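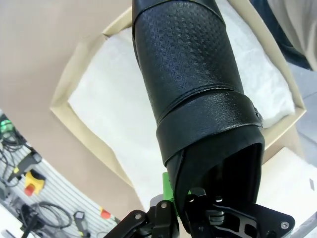
Speaker notes, Cladico meetup, January 22, 2023
Talk: House rules for a shared robot cell
Jucélia Vieira

We use cookies to remember your preferences and keep this site running. Accept all | Manage settings

OK, opening. Say hi, thank Medeiros for the room and the coffee, then straight in. Skip the bio slide, they have it in the program.

My pitch for tonight is pretty simple. Everybody who works with arms has read the big safety standards (or has at least been sent the PDF!), and most of us still don't have one page on the wall that says what we do when a visitor walks up to the table. So I'm going to go through ours. It's called the Mumotmont sheet, after the first project we wrote it for, and it's been through 6 versions. Version one was awful, I'll show a bit of it if there's time.

Rule one is the line. We decide where people stand before the arms are enabled, and we say it out loud, every time, even to folks who've been in the lab for years. I used to think that was silly. Then we had a busy open day in November and I caught myself leaning over the table in the middle of a conversation, so yeah, I say it to myself now too.

Rule two, stops. Everyone inside the line points to the nearest stop button before we begin. Physically points. (Do the pointing thing here, get the room to do it with the fire exits, it wakes people up.)

Next slide. 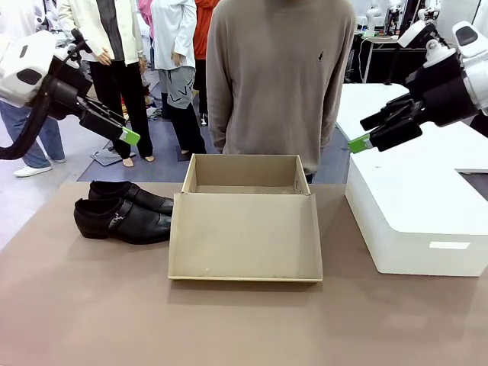 Shoes and box on the table, visitors in the background.

Talk about crowds here. People drift toward whatever is moving, and they bring their friends. Our sheet has one person running the task and one person watching the room, and the watcher doesn't touch a keyboard. If the watcher has to leave, we pause. I'm kind of a pain about this one.

Then footwear, which always gets a laugh because of the shoes on the table, so let them laugh and carry on. Closed shoes inside the line, hair tied back, no lanyards. We keep spare shoe covers but they don't count as shoes, please don't argue with me about it at the break!

Rule three is about the objects. Soft stuff like leather behaves differently from a wooden block, it folds and it drags, and a box can slide when you press on it. So we write down grip force limits per object and start at 40 percent speed with anything new. You go up after 2 clean runs, and "clean" means the watcher agrees.

Rule four, the log. We use Revent for ours but a paper notebook is fine. Roughly 3,000 entries so far, and most of them are boring, which I love. Write the near misses in plain words. "Gripper pushed box, I reached in to fix it, should have paused" is a perfect entry. No blame, first names only.

If I'm running long, cut the part about cable routing and go to questions.

Likely question: does the sheet replace a risk assessment? No, do the assessment first. Offer to email the sheet to anyone who wants it, sign-up list is by the door.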